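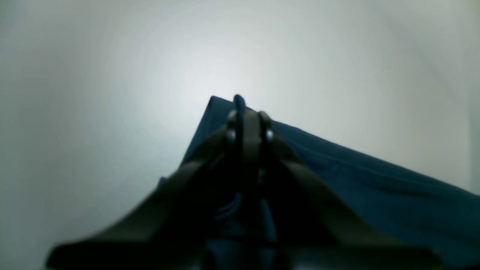
4.2 What folding methods assume about cloth

Most advice on folding begins with a flat garment, and that is where our doubts begin as well. The step before it, getting hold of a piece of cloth at a useful point and bringing it to a state in which it can be folded at all, is usually given a single line or left out. In the written guides we looked at, the reader is told to "lay the item out smoothly" and the timing starts from there. A piece of dark navy fabric against a pale, plain background shows why this matters: with so dark a cloth, the folds that tell a person where a hem or corner might lie are hard to pick out, and the guides have nothing to say on the point. Their drawings are nearly always of a white shirt with a thick black outline. We suspect that a good share of the time claimed for these methods would disappear if the clock were started at the heap.

The claim most often repeated in our field is that a trained folder loses very little time to finding edges. It goes back, as far as we can trace it, to the Tanabe trials, in which 16 people folded the same set of towels over several sessions. The towels were all of one size and came from one supplier. By the later sessions everyone was faster, and this was put down to the method. We do not dispute that they were faster. We do dispute that the method should get the credit, given that nobody in those trials was left to fold in their own way for comparison. Sixteen people who handle the same towels day after day would be expected to speed up whatever they were told to do.

Nakajima's later account is more careful. Tatsuya Nakajima separates what he calls the lift from the fold, and treats the lift as a task with its own errors: the wrong layer is taken, two layers are taken together, or the grip lands too far from an edge to be of any use. We have kept his division throughout this section. We are less sure of his view that the lift can be taught by rule. His main rule is to pinch at the highest point of the heap and raise it, letting the rest hang, then look for the lowest corner. On a small towel this is sound enough. On a shirt, the lowest point may be a cuff, a tail or the collar, depending on where the pinch happened to fall, and the folder is then not much better off than before.
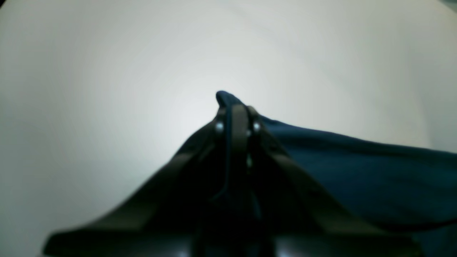
Figure 3. Dark navy cloth held in a pinched fold, with the remainder draping to the right.

Figure 3 is useful for one small point. The held part stands up as a narrow, rounded peak, and the rest slopes away from it as a broad sheet with a slight ripple along its upper edge. A folder who wanted to know how the whole piece lay would learn little from the peak. The sheet says rather more, since its upper edge can be followed for some way with the eye. Yet the Nakajima rule directs attention first to the pinch and then to the bottom of the hang, and passes over the slope between them. We do not claim that one figure overturns the rule. It does make us doubt that the two places he names are the best places to look, and we would have liked to see the question put to the test before the rule was adopted so widely.

There is also the matter of the cloth itself. Of the studies that give any detail, most used Boton towels or something close to them, which are thick and fairly stiff and will hold a crease while the folder changes hands. The Tosex sheets used in the second set of trials are thinner, and the authors admit in a footnote that items which slid off the table were "returned and restarted". It is not said how often. If the restarted items were left out of the timings, the figures for thin cloth are too kind by an unknown amount, and the neat result that cloth weight makes no difference cannot be relied on.

Our own figures deserve the same treatment. The 700 folds recorded in December were made at one table, by folders who knew they were being timed, and we stopped any attempt that went past 60 seconds. That limit seemed generous when we set it. Looking back, it cut off exactly the attempts we should have been most interested in, those in which the folder had lifted the wrong layer and was working out how to recover. We have marked these as unfinished in the tables and have not guessed at how long they would have taken. Readers who prefer a single average will not find one here.

The Wullow survey, with its 3000 household replies, is sometimes brought in to settle such questions. It asked people how long they spent folding in a normal week and which items they disliked most. These are fair things to ask, but the replies are what people remember, and few people remember the seconds spent turning a dark shirt over to find its front. Fitted sheets came out as the most disliked item - hardly a surprise - and the report then treats dislike as if it were a measure of time. We found no ground for that step and have not used the survey for anything except the list of items in Section 5.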